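Chapter 4
Teaching by Hand When the Floor Goes Away

I started out thinking gravity would be the easy part. We'd already collected 400 demonstrations on the ground with the hand-held gripper, everyday stuff like picking up, passing and putting down, and the policy we trained on them (we called it Kedolau, after nothing in particular) did really well on the bench at Ledesma. So I figured a padded cabin would be more of the same with softer walls. I was so wrong!

The trouble is that almost everything we do with our hands leans on a "down" we never think about. A camera riding on the gripper picks that up too. In our bench data the table was always at the bottom of the view — and the network had quietly learned to count on it. Give it a view like the one from inside the cabin, and that habit falls apart.
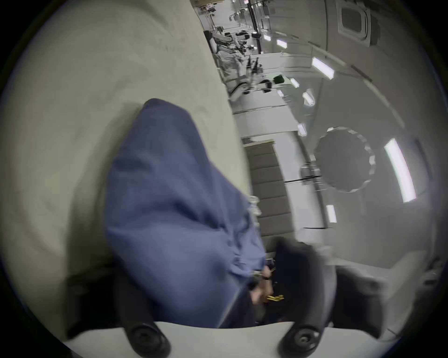 4.1 What the tilt does to a policy

Notice how steeply the cabin leans, with the ceiling lights running down the right side and the blue flight suit filling so much of the view. We fed views like these to the bench-trained Kedolau, and it succeeded in 60 trials out of 400. Then we retrained it with random camera roll and 67 cabin demonstrations mixed in, and I got a lot more cheerful about the whole thing. We'll go through the retraining step by step, starting with how to write down a gripper motion relative to the gripper itself — no room, no floor, no "up" needed.

Related chapters
Chapter 3: Hand-Held Grippers and the Kimisura Bench Tasks
Chapter 5: Wide Lenses and Curved Walls
Chapter 6: The Herkeck Data Format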